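업무일지 (12월, 오전 8시 40분 작성 시작)

금일 오전, 동절기 기모 내의 및 레깅스류 입고 검수를 실시하였다. Girovville 창고에서 출고된 물량은 총 1,291점이며, 송장상의 수량과 실물 수량이 일치함을 확인하였다. 다만 치수별 구분표가 상자 외부가 아닌 내부에 부착되어 있어 개봉 전 분류가 불가하였다. 이 사항은 지난달에도 Stelden 측에 서면으로 시정을 요청한 바 있으나 아직 반영되지 않았다. 금일 중 재차 공문을 발송하기로 하고 초안을 작성해 두었다.

검수는 Fuseini Ackah 과장과 본인이 나누어 진행하였다. 과장은 허리 밴드의 신축성과 봉제 상태를, 본인은 원단 표면과 안감의 기모 상태를 담당하였다. 허리 밴드는 규격에 따라 30회 반복하여 늘인 뒤 복원 길이를 측정하였다. 중간 치수는 모두 기준 이내였으나, 가장 큰 치수에서 복원이 더딘 제품이 두 점 나왔다. 봉제선의 문제인지 고무 자체의 문제인지는 현 단계에서 판단하기 어려우므로 해당 제품은 별도 봉투에 넣어 보관하고 기록지에 상자 번호를 기재하였다.

안감은 전반적으로 양호하였다. 기모의 밀도가 작년 제품보다 높아 손등에 닿는 감촉이 부드러웠고, 뒤집어 털었을 때의 잔털 날림도 적었다. 검은색 제품에서는 잔털이 조금 더 눈에 띄었는데, 밝은색 안감을 사용한 까닭으로 보인다. 상품 설명문에 "첫 착용 전 단독 세탁을 권장합니다"라는 문구를 추가할 것을 건의하기로 하였다.

오전 11시에는 판매기획 부서와 회의가 있었다. 주요 안건은 겨울철 상품의 명칭 통일이었다. 현재 동일한 두께의 제품이 매장에서는 '방한 레깅스', 온라인 상점에서는 '기모 타이즈', 도매 목록에서는 '보온 하의'로 표기되고 있어 고객 문의가 반복되고 있다. 고객지원 담당자의 보고에 따르면 지난 한 달간 접수된 문의 200건 가운데 상당수가 명칭의 차이에서 비롯된 것이었다. 동일 상품을 서로 다른 상품으로 오인하여 중복 주문한 뒤 반품한 사례도 포함되어 있다.

본인은 '기모 레깅스'로 일원화하고, 발 부분까지 이어지는 제품에 한하여 '기모 타이즈'를 사용하자는 안을 제출하였다. 도매 담당 부서에서는 기존 거래처의 발주 양식을 모두 변경하여야 한다는 점을 들어 난색을 표하였다. 논의 끝에 온라인 상점과 매장의 표기를 우선 통일하고, 도매 목록은 다음 개정 시 반영하는 것으로 정리되었다. 개인적으로는 한 번에 바꾸는 편이 낫다고 생각하나, 회의 결과에 따르기로 한다.

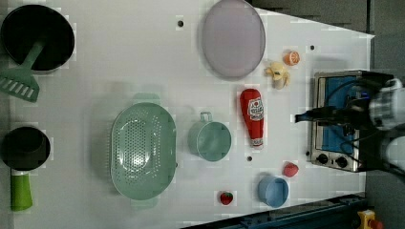
오후에는 치수표 개정 작업을 이어서 하였다. 현행 치수표는 허리둘레와 엉덩이둘레만을 기준으로 하고 있어 허벅지가 꼭 맞는 형태의 제품에는 적합하지 않다. Felto 상표의 신제품은 엉덩이부터 허벅지까지 밀착되도록 설계되어 있으므로, 허벅지둘레와 밑위 길이를 함께 표기하지 않으면 고객이 올바른 치수를 고르기 어렵다. 이에 항목 두 개를 신설하고, 측정 위치를 그림 없이도 이해할 수 있도록 문장으로 풀어 썼다.

측정 기준을 문장으로 옮기는 일은 예상보다 오래 걸렸다. 처음에는 "허벅지의 가장 굵은 부분"이라고 적었으나, 평평하게 펼친 제품의 실측인지 착용자의 신체 치수인지가 분명하지 않다는 지적을 받았다. 결국 제품 실측과 신체 권장 치수를 표 두 개로 나누었다. 표가 길어져 휴대전화 화면에서는 불편할 수 있으나, 반품 사유의 대부분이 치수 문제인 점을 고려하면 감수할 만하다고 판단하였다.

오후 3시경 Fuseini Aidoo 씨가 Issahaku 매장의 의견을 전화로 전해 왔다. 매장에서는 허리가 높은 형태의 수요가 꾸준하며, 특히 앉아서 근무하는 고객들이 등 뒤가 뜨지 않는 점을 좋게 평가한다고 하였다. 반면 허리 밴드 안쪽의 상표가 피부에 닿아 따갑다는 의견이 복수로 접수되었다고 한다. 상표를 인쇄 방식으로 변경하는 방안은 비용 검토가 필요하여 생산 부서에 문의를 남겼다. 회신은 아직 받지 못하였다.

Aidoo 씨와는 이름이 Ackah 과장과 같아, 전화 연결 과정에서 이번에도 메모가 잘못 전달되었다. 앞으로 부서 내 전화 메모에는 반드시 성까지 기재하도록 공지하였다.

세탁 시험 결과도 오후에 도착하였다. 물 온도 30도에서 세탁한 시료는 길이와 폭의 변화가 기준 이내였고, 60도에서 세탁한 시료는 밑단이 눈에 띄게 줄고 안감의 기모가 뭉쳤다. 예상한 결과이기는 하나, 현재의 취급 표시에는 "미지근한 물 세탁"이라고만 되어 있어 해석의 여지가 있다. 온도를 숫자로 명기하고 건조기 사용 금지 표시를 앞쪽으로 옮기도록 수정안을 작성하였다. 섬유유연제의 사용 여부에 대해서는 시험 항목에 포함되지 않아 판단을 보류하였다.

포장재에 관하여도 한 가지 기록해 둔다. 이번 입고분은 비닐 봉투가 지나치게 얇아 검수 중 찢어진 것이 여러 장 있었다. 여분의 봉투를 신청하였으나 창고 재고가 부족하다고 하여, 우선 작년 규격의 봉투로 대체하기로 하였다. 크기가 조금 커서 접는 방법을 달리하여야 한다. 내일 작업자들에게 접는 순서를 설명할 것.

퇴근 전 개인 착용 시험용으로 회색 중간 치수 한 점을 대장에 기재하고 반출하였다. 출근길에 입어 보고 무릎 부분의 늘어남과 정전기 발생 여부를 확인할 예정이다. 지난번 시험 착용품은 겉옷 안감과의 마찰이 심하여 치마와 함께 입기에 적절하지 않다는 의견을 제출한 바 있는데, 개선되었는지 살펴보고자 한다.

미결 사항: Stelden 앞 공문 발송은 과장 결재 대기 중. 복원이 더딘 두 점의 재측정은 내일 오전. 치수표 개정안은 판매기획 부서의 회람을 거친 뒤 게시. 상표 인쇄 비용은 생산 부서 회신 후 다시 기록함.

오후 6시 20분, 검수실 소등 후 퇴근.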